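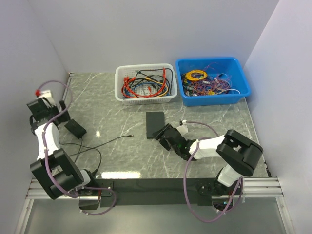

**To:** Nikola Jasińska, Dalta
**Re:** Cable sorting, progress to the end of January

Nikola, you asked for a short report this time, having read the last one.

The sorting is moving. We have 1,286 cables tested, tagged and back on the shelves, against a target of 3,000 for the whole grant. The pace picked up once we stopped untangling everything before deciding whether it was worth keeping. Some of it had been in boxes since the Bralo office closed and had formed opinions.

How we work now:

- Thicker cables go in the white perforated basket, which currently holds red, black, yellow and blue in one knot.
- Thin wires go in the blue tub. Yellow, purple and white are in there at the moment, plus some small connectors that should have their own container and will get one.
- Anything that fails twice is scrapped. So far that is 155 pieces.

The basket and the tub stay side by side at the back of the marble-patterned table. We tried one big bin in the fall and lost most of a Thursday to it.

**Money.** We have spent 70 percent of the supplies line, mostly on tags and ties. The first ties, from Wimine, snapped when bent, a drawback in a tie. They were refunded.

**Behind schedule.** The written guide for the Shek branch. A draft exists, and it is long on how to coil a cable and silent on how to label one. I'll send it when both halves are there.

**Request.** May we move what's left of the travel line into storage? We haven't traveled anywhere, and we do need lidded boxes in two sizes.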